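**Laborbuch Demontage, Zelle Bodon**
21. Okt. 2023

Durchsicht der internen Arbeitsregel »Greifen an offenen Rechnern« (Entwurf Kiltden, Stand 2). Ziel: Regel so weit festziehen, dass sie ab November auch für Merus gilt. Analyn Tiongson liest gegen.

Offene Punkte aus dem alten Entwurf:

- Potentialausgleich war nur für Bediener geregelt, nicht für das Werkzeug. Neu: Greiferfinger und Gehäuse auf gemeinsames Erdpotential, Durchgang vor Schichtbeginn messen und eintragen.
- Netztrennung: Netzkabel ab, Einschalttaster drücken, dann Wartezeit. Im Entwurf stand »kurz warten«. Das ist keine prüfbare Angabe. Jetzt 200 s, Timer in der Ablaufsteuerung.
- Anfahrt über der Platine nur senkrecht. Seitliche Verfahrwege erst oberhalb der höchsten Gehäusekante. Laufwerkskäfig und Kabelbündel gelten als Sperrraum, auch wenn die Kamera dort freien Raum meldet.

Zur CPU-Entnahme: Ladeplatte vollständig geöffnet, Hebel oben, erst dann Freigabe. Die Finger fassen den Prozessor an den Kanten des Substrats. Kein seitliches Verfahren, solange das Bauteil im Sockel sitzt. Kraftgrenze bleibt Parameter 652, Änderungen nur mit Gegenzeichnung. 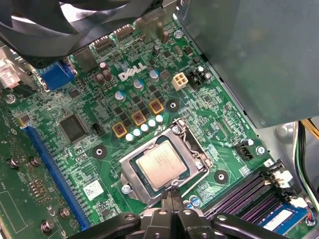
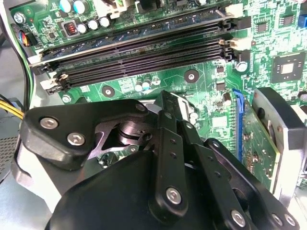
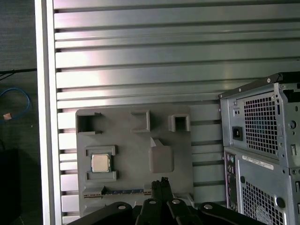 *Bild 1: CPU-Sockel, Ladeplatte geöffnet. Bild 2: Greifer zwischen Speicherbänken und Erweiterungskarte. Bild 3: gedruckte Attrappe, Finger am Steckplatz mit dem blauen Streifen, rechts der Rechner.*

Bild 2 ist die Lage, die im Entwurf fehlt. Die Regel beschreibt nur den Abstand der Fingerspitzen, die Gelenkplatten des Greifers liegen aber ebenfalls über der Platine. Neu aufgenommen: Der Sicherheitsabstand bezieht sich auf die gesamte Hüllgeometrie einschließlich Schraubenköpfe, in jeder Öffnungsweite. Hüllkörper im Kollisionsmodell entsprechend anpassen, alte Datei sperren.

Reihenfolge für neue Greifprogramme:

1. Trockenlauf ohne Kontakt, reduzierte Geschwindigkeit
2. Attrappe, 3 Durchläufe ohne Eingriff
3. Echtes Board, Bediener am Zustimmtaster

Ein Abbruch in Stufe 3 führt zurück auf Stufe 2, nicht auf einen neuen Versuch am Board. Kongkaew hatte das anders gehandhabt; wird angeglichen.

Anmerkung A. T.: Die Attrappe bildet die Steifigkeit eines echten Steckplatzes nicht ab. Kraftwerte aus Stufe 2 also nicht übernehmen, nur Posen und Anfahrwege. Kommt als Fußnote in Abschnitt 3.

Noch offen: Behandlung loser Schrauben im Gehäuse, Kennzeichnung gesperrter Teile. Formblatt für die Durchgangsmessung liegt im Ordner Bodon, Spalte für Messgerätenummer fehlt noch.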